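Anham Road Surface Notes: README

Version 2

What this is

A collection of pictures and written notes on an unsealed road. The road is made of earth, is reddish-brown, and leads more or less straight towards a line of trees. If you came for bridges, junctions or interesting street furniture, the Rustora collection has plenty and its README has better jokes.

We put these notes together because every set of road pictures we could lay hands on assumed that a road was a grey thing with white lines on it. Plenty of the world drives, cycles and walks to school on something else. The Anham notes are for people who need to look at dirt for long periods: anyone drawing up a grading plan, teaching a course on rural access, painting a backdrop, or trying to settle an argument about what counts as a rut.

Who made it

Margaux Renaud chose the pictures and wrote the surface notes. Đạt Huỳnh did the labels, then redid the labels after Margaux changed her mind about the word "track". Complaints about vocabulary should go to Margaux. Complaints about spelling should go to Đạt, who will blame the spellchecker and quietly fix it.

What's in the folder

There are 440 pictures and 300 written notes. The difference between the two is pictures where neither of us could think of anything to say. We left those in, with the notes field blank, and would ask you to treat a blank as "seen, no comment" and not as missing data.

Each note has a surface field, a verge field, a sky field and a remarks field. Remarks is free text and should be read with patience.

The surface field

This is the one we care about. It takes one of 6 values: smooth, faintly rutted, rutted, loose, patched, other. We began with a much longer list and found that we were using most of it to disagree with each other. "Faintly rutted" does the bulk of the work. It means you can see that wheels have a preferred line but you wouldn't spill your tea over it.

"Patched" causes the most post. We don't mean repaired. We mean that the surface has pale areas that stand out from the earth around them, whether worn, exposed or scattered with something gravelly. The word was picked early, on a long afternoon, and by the time we regretted it the spreadsheet had grown up around it.
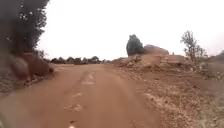 If a stretch is both faintly rutted and patched, the field holds both values with a semicolon between them. Please don't split on commas. There are commas in the remarks, a great many of them, and one user's script turned a perfectly good note about gravel into eleven very short ones.

Colour isn't a surface value. We tried. Margaux had "brick", "biscuit" and "old flowerpot"; Đạt had "brown". The same earth goes paler and dustier the further off it is, so any single word is wrong for half the picture. What survives is in remarks, where you'll still meet the occasional flowerpot.

The sky field

Two values, overcast and not overcast. It was added because a flat white sky takes most of the shadow out of a rut, and people comparing one stretch with another ought to know that before they decide a road has been mended. Layered cloud with a bright patch in it still counts as overcast. We had a third value, "brightening", which said more about our mood than the weather, and it was dropped.

Dark spots on open ground

A dark spot on bare earth might be a hollow, or a damp bit, or simply darker soil. From a distance we can't tell, and neither can you. The rule is to write "dark patch" and leave it there. Anyone who wants "puddle" has to show us some water. Đạt is firm on this after an early draft in which I had given the district more ponds than it could possibly support. (Margaux writing, as you'll have guessed.)

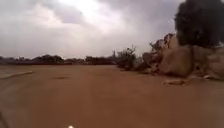
The same goes for anything tall and thin on the horizon. It goes down as "upright, distant". We lost an entire evening to mast versus tower, during which a perfectly good stew caught on the bottom of the pan, and no user of this collection has ever asked.

The verge field

Verge covers whatever runs beside the road: grass, rock, raised earth, trees, nothing. Left and right are recorded separately, always facing along the road. Where there's no clear edge and the earth just carries on outwards until it loses interest, the value is "open".

Boulders are "rock" whether they sit alone or in a heap. A bank of earth with stones in it is "bank", unless the stones are winning. Bushes and trees are both "growth". I can tell a palm when its crown shows against a pale sky, and I note it in remarks, but past that my botany runs out fast and Đạt's never started.

Known problems

The collection is heavily tilted towards dull weather. A model of the world built only from these notes would conclude that the sun is a rumour.

Distant things are soft. Treelines in particular tend to turn into one long dark lump, and we've labelled them as such.

The words "rut" and "tyre mark" overlap. A rut has depth and a tyre mark is just a line, which sounds clear until you meet a shallow one. Roughly 300 words of our correspondence on this are kept in the file called pastor.txt, named after the Pastor notes, whose rut definition we borrowed and then bent. Where a single mark curves away from the main pair, we record it separately as "stray".

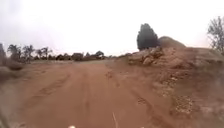

Changes since the last version

"Track" is now "road" everywhere, except in two remarks where changing it spoiled the sentence.

The verge field no longer accepts "miscellaneous".

Notes carried over from Nillum have been checked again and keep their old numbering, which is odd but theirs.

Using it

Free for teaching, planning and private enjoyment, should you be that way inclined. If you publish anything from it, name the collection and both of us, with the accents on Đạt's name in the right places. Corrections are welcome by note in the issues list. Say which picture, which field and what you'd put instead. "The rut is wrong" was the full text of the last one, and we're still looking for it.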